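Oltex Bekthorpe Book Stand
Item 3953
By Lamai Somboon | Updated December
2 comments

The maker says this stand "turns any table into a reading room." It does not. It holds a book open at a slant, and it does that fairly well, so we stock it. If you want a reading room you will have to find one yourself.

The Bekthorpe is a folding stand with a back plate, a bottom ledge and a pair of clips that hold the pages down. The back plate locks at seven angles. We use three of them. The flattest setting seems to be there so that the box can say seven, and the steepest one tips over if you lean a heavy hardcover on it and turn pages with any speed.

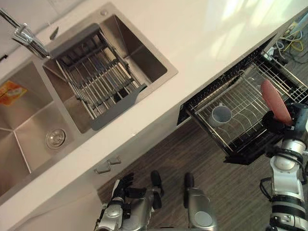 Counter and double sink, with a drying rack over the right basin.

Oltex claims the stand is good for "even the longest novels." We tried it with a fantasy paperback of more than 600 pages. In the middle of the book it was fine. For the first few chapters and the last few, the thick side kept pushing its clip open, and we ended up holding the page by hand, the very job we had bought the stand to do. Break the spine in a bit and it behaves better. Some of you would sooner throw the book in a lake, and we understand.

It is also sold as an aid for readathons. We have our doubts that any stand makes a person read faster. Yaowalak Luangrath took ours home on Friday with a stack of four library books and brought it back having finished one, plus half of a book that was not in the stack. She did say her neck felt better.
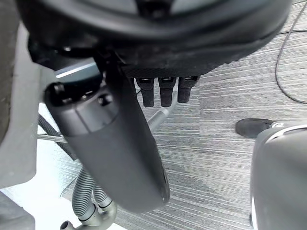 The page clips are the part we would change. They are thin, the ends are squared off, and on cheap paper they leave a small dent in the margin every time you move them. The old Wongsuwan stand had wider clips and we never had a complaint about those. Look at the three short black fingers in the photo, with their rounded tips: a tip shaped like that would be kinder to a page than the corners Oltex went with. Until they fix it, fold a scrap of paper under each clip if the book is borrowed or you care about it.

You may be asked at checkout if you want the Drosomari travel sleeve as well. The stand folds flat and fits in a tote bag without one. Skip it unless your bag is full of keys.

Good for: trade paperbacks, cookbooks, reading over lunch.
Not so good for: mass market paperbacks with tight spines, very large art books, reading in bed.

Returns are accepted if the clips still spring back.

7 shares

Contact us | Shipping and returns | Back to top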